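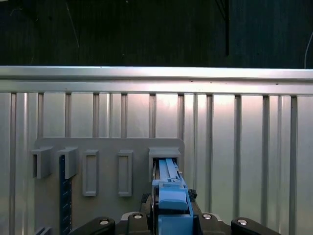 4.2 Slotted panels and row holders

The second kind of storage we looked at is the upright panel with a row of holders, and it quickly became our favorite part of the study! A panel takes up almost no bench depth, it keeps parts at eye level, and it can be rearranged in minutes by the people who work at it. The type we chose is a corrugated metal panel with evenly spaced vertical slots, capped by an aluminum rail. In Figure 3 a flat light-gray plate is fixed over the lower left half of such a panel and carries five gray holders in a single row, with a light-blue plastic part in the opening of the holder at the right end. The slots on the right side of the panel are left uncovered by the plate, and in our layouts we treated free slots like these as room to grow.

Figure 3. Slotted panel with mounting plate and a row of five holders.

What interested us most was the variety of shapes along one row. Earlier work on workshop storage tends to assume that every position on a rack is the same, so that the only question is which part goes where. A mixed row asks for more thought. The two holders toward the left of the plate in Figure 3 are block-like brackets, the third and fourth are tall rectangular frames with recessed centers, and the fifth is a wider hooded box with a sloped top. Two neighbors that look alike are easy to confuse, while a neighbor with a clearly different outline works as a landmark. We found this out during the February sessions at the Sarwood workshop, where people kept using the odd one out as a starting point and counting back from it.

To look at this more closely, Yiran Ding and Rianne De Graaf went through the notes from all 179 put-away rounds and marked each one in which a part was first offered to the wrong holder. There were 13 such rounds with mixed rows and 91 with uniform rows. The two kinds of row had been used nearly the same number of times, so the gap is a large one, and we were delighted by how clear it was. Most of the slips with uniform rows were off by a single position. With mixed rows the slips fell almost entirely between two holders of the same shape standing side by side – exactly the pairs one would guess from looking at the row.

The shape of the opening matters too. A sloped or hooded top seems to tell people from which side a part should go in, even before they have read a label. Gaspard Le Goff tried a version with paper labels above every holder (the Prurkeo layout in Table 2) and the labels were read carefully on the first round, then hardly at all. By the third round people were going by outline alone. Several of them told us they had forgotten the labels were there.

Some cautions are in order. All of our rows were short, and a long row would probably need more landmarks than the single one we used. Long hanging items are also awkward, as they can cover whatever is stored below, and we kept a free strip of bench under them in every layout. We also did not test panels in poor light. Bare metal picks up glare from a lamp, and Itziar Paredes has suggested repeating the rounds with a matte panel to see whether the holder outlines become easier to pick out. We would love to see that done. The rearranging of rows by the workers themselves, which happened far more often than we had planned for, is taken up in Section 4.3.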